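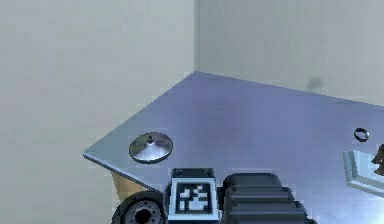
4. Setting up the Reltmont dehumidifier (first use)

Read section 2 first if you haven't. Takes half an hour or so, most of it waiting.

4.1 Unpacking

1. Stand the box upright. Cut the tape, lift the unit out by the side grips, not the lid.
2. Pull the two strips of blue tape off the water tank. Slide the tank out, take out the drain hose and the spare filter.
3. Leave the unit standing upright for two hours before plugging in. If it travelled on its side – overnight.

CAUTION: Do not plug in early. The oil in the compressor has to settle. Damage from this is not covered.

4.2 Where to put it

1. Flat, hard floor. Thick carpet blocks the lower intake.
2. 16 cm clear at the back and both sides. More if you can.
3. Shut windows and outside doors. Inner doors open if you're drying more than one room.
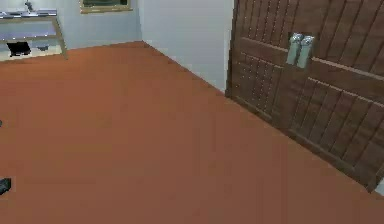
4. Keep away from radiators and out of direct sun. Readings go wrong otherwise.
5. Don't use an extension lead. If you realy must, fully unwound and rated 13 A.

NOTE: Bathrooms – not within reach of the bath or shower. See section 2.

4.3 First run

1. Push the tank in until it clicks. Red light stays on if it isn't home.
2. Plug in, press POWER. Fan starts at once, compressor about three minutes later. Normal.
3. Press MODE until CONT shows. Leave on CONT for the first day.
4. After that, MODE again to AUTO and set humidity with the arrows. 50 to 55 suits most houses. Lower costs more to run.
5. Empty the tank when the red light flashes. Rinse, wipe the float, put back.

CAUTION: Tank water is not for drinking, pets or fish.

4.4 Continuous drain (optional)

1. Switch off, unplug.
2. Unscrew the cap at the back, pull the rubber bung. Keep both.
3. Push the hose on as far as it goes. Run it downhill all the way to the drain – no loops, no kinks.
4. Tank still has to be in or the unit won't start.

4.5 Codes

E1 – room too cold. Below 5 degrees it stops. Warm the room and restart.
E2 – sensor. Unplug ten minutes, try again. Comes back, ring us.
P1 – defrosting. Leave it alone, clears itself.
FL – tank full or not in straigt.

Filter: vacuum every two weeks, new one every January. Order part 378.

Comments (4)

Su-chen Chung
Mine showed P1 for most of the first evening in the garage. Fine since.

Kavinda Bhuiyan
Which hose size is it? The one in my box was split.

Mafalda Gouveia
@Kavinda ordinary 12 mm from Ramalho fitted mine, bit tight. Warm the end in hot water first

Joana Paiva
4.3 step 3 – does CONT turn itself off when the tank's full? Going away for the weekend and don't fancy a flood.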